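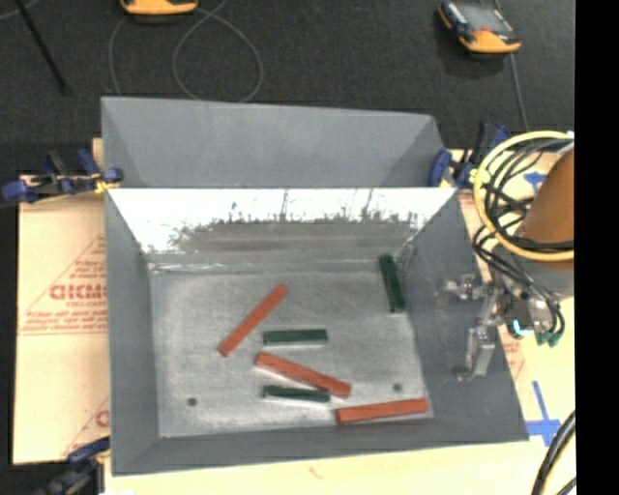
4.3 Demonstration at the Open Day

Figure 4. The bin-picking cell in Sakonby with three red and three green blocks on the bin floor. The gripper is at the right wall.

The system was shown to visitors during the open day of our laboratory in Sakonby, on a Sunday in February. The purpose of this part of the study was to learn how people without technical training understand the behavior of the robot when it must choose between several objects. The laboratory experiments in Section 4.2 were made with no audience, and we could not judge from them whether the choices of the planner look reasonable to a person who stands near the table.

The task was the same as before. Blocks of two kinds, long red ones and shorter green ones, lie in a metal bin, and the arm has to take them out one after another. Figure 4 shows an arrangement with all six blocks in the bin. The green block in the upper right is of special interest, as it lies close to the corner between the back wall and the right wall. In such a position the fingers have little free space on two sides, and the planner Dramo gives the block a low grasp score. The inner back wall is also difficult for the perception module. It is shiny, and strong glare covers its upper portion, so depth values near this wall were removed before the grasp search. The bin is held by clamps, so that a contact with the wall does not move it and the calibration remains valid.

Each demonstration began with a short explanation by Sieglinde Böttcher. The visitors were then asked to say which block the robot would take first, and their answers were written down before the arm started. In total 17 visitors gave an answer. Most of them expected a block in the middle of the bin, and only three named a block near a wall. Several visitors told us that they had chosen by color, which we did not foresee — the planner does not use color in the scoring, only to report the type of the block.

Yasaman Vahidi supervised the safety stop during all runs. The speed of the arm was limited to 20 percent of the laboratory value. Some visitors found this slow, and one schoolteacher asked if the robot was thinking between the movements. We consider this remark useful. The pause after each grasp comes from the new depth measurement, but for the audience it looks like hesitation. In the next version the waiting time will be indicated on a separate screen.

The answers of the visitors were not used to tune the planner. They are compared with its ranking in Section 4.4.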